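# Gripper try-outs at Skumholm: your questions

Hello, and thank you for all the messages since the February newsletter! We had expected a handful of questions when we said we were comparing grippers, and instead we got a whole inbox of them, so we've gathered the ones that kept coming up and answered them as fully as we can. If yours is missing, write to us anyway.

## What are you comparing, and why two arms?

Two parallel grippers, one on each arm, doing the same small jobs on the same table. We started out with one arm and swapped the gripper over between runs, and it was a terribly slow way to spend an afternoon (by the time the second one was fitted and set up, everyone had forgotten how the first one felt!). With two arms you can send the same job to both and watch them side by side. It also lets us try handovers, with one gripper passing a piece to the other, and those show up poor alignment faster than anything else we've done.

## Which jobs do you use?

Mostly wooden blocks. They're cheap, they're light, and a dropped one does no harm. Each block gets picked up, turned, and set down on a mark, and a full set is 100 picks per gripper. After that we go on to the awkward things: a soft sponge, a plastic cup, a bit of folded cloth. Ngọc Nghiêm put together the running order, and we've stuck with it even when we were tempted to skip the cloth.

## Do I need special cables?

You need whatever your wrist connector asks for, so do check before you order. Ours is the usual round metal plug with a short lead, and we leave a loop of slack in it between gripper and wrist. Please don't pull that loop tight with a cable tie because it looks neater. The wrist has to turn, and a tight lead will either stop it or slowly work the plug loose, and a half-loose plug gives you the most baffling faults you have ever seen.
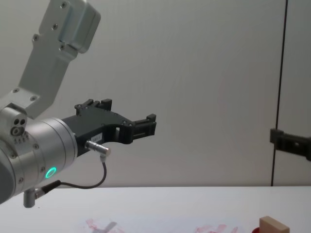
Bent Fogh wrote in to say that he'd run the lead down the arm in a fabric sleeve at Eltside and had far fewer dropouts afterwards, though he wished he'd left more slack at the elbow, and he'd like us to mention that a sleeve makes it harder to spot a worn lead. Thank you, Bent, we'll happily pass that on.

## How hard should the gripper squeeze?

Less than you think! Nearly everyone starts too high. We begin low and creep up until the block stops slipping, then add a touch more. For our blocks that came out at 15 on the controller's own scale, but please don't copy the number, as yours may be marked quite differently. Soft fingertips need less, ridged ones sometimes a bit more, and a dusty block will spoil everybody's figures.

## Is the Dramomix controller worth the bother?

We think so, once you're past the first evening with it. The menus are a muddle and the manual assumes you already know what you're doing, but it talks to both arms at once and it remembers your settings when you switch off. Humaira Orakzai still prefers the older one for teaching beginners, and we can see her point.

## How many picks have you logged so far?

1566, counting both grippers and leaving out the practice runs.

## Can I come and try it?

Please do. Book a place by email, tie back long hair, and stay behind the line while the arms are moving. Myung-ja Woo will show you the stop button before anything else, and she'll ask you to press it yourself so that you know how it feels. Bring your own odd objects if you like, as long as they fit comfortably in one hand.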